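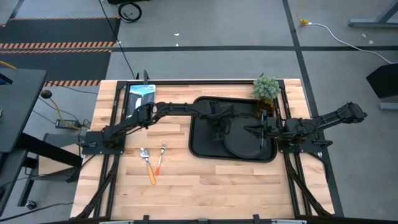

Ride-along with local police, what should I expect?

I have applied for a ride-along with the police in Gomley and have been told I should hear back in March. I'm 20 and thinking of applying as a community support officer. The form asks for a list of everything I will be carrying and says it all has to fit on a tray at the front desk for checking. I had a practice at home with a plate on a black tray, the plate over to the right for keys and coins and the rest of the tray for phone, notebook and so on, and it fits, but I don't know what is sensible to bring in the first place. Do they let you keep your phone? Is it a full shift or just part of one? And do you get out of the car when they stop somewhere, or do you have to sit in it the whole time? The form says "at the officer's discretion" for nearly everything, so I am none the wiser. I also wondered whether it counts for anything on the application afterwards.

Posted Mar 7, 2023

annanside

I did one with the Annan station the year before last, so some of this may have changed.

Mine was five hours out of a 10 hour shift. They asked me beforehand whether I wanted the early part or the late part. I took the late part and most of it was driving about, two noise complaints and a long wait at the hospital with a man who had fallen over outside a takeaway. If you are hoping for car chases you will be disappointed. If anything like that does come up they are supposed to drop you somewhere safe first and have another car collect you.

Phone: I kept mine but it had to be on silent and in my pocket. No photos, no recording, and nothing posted online about who you saw or which address you went to. You sign a form for this. Read it, as it also covers injury and what happens if you are called as a witness later.

Getting out of the car: I was allowed out for the community things (they called in at a youth club and a shop) and told to stay put for the rest. Nobody going into a private house will take you in with them unless the person living there says yes.

Bring photo ID, a bottle of water, a small notebook, a coat and something to eat. Leave penknives at home, including the small ones on key rings. Flat shoes with a proper sole. Plain clothes, not black trousers with a white shirt, or people will take you for staff. I was asked to change my jacket.

Go to the toilet before you set off. There may not be another chance for a while.

As for the application, it doesn't give you any points, but I was asked at interview what I knew about the job and I had plenty to say.

skukmont_405

depends on the force. Skukmont stopped doing them for the public and only take people who have already put in an application, so check that Gomley isn't the same before you book time off work. they told my cousin yes and then cancelled the night before

jivora2

Agree with the first reply about the shoes and the food. One thing to add is that they run a background check, so put down every address you have lived at, even short lets. I missed one out and it held mine up by almost 20 days. When you are in the car, save your questions for when the radio is quiet. The officers I was with were happy to talk about the training and the shift pattern, less so about pay. Also ask at the desk if there is a public meeting coming up. Ours had one in the library and I learnt as much there about what support officers do all day as I did in the car.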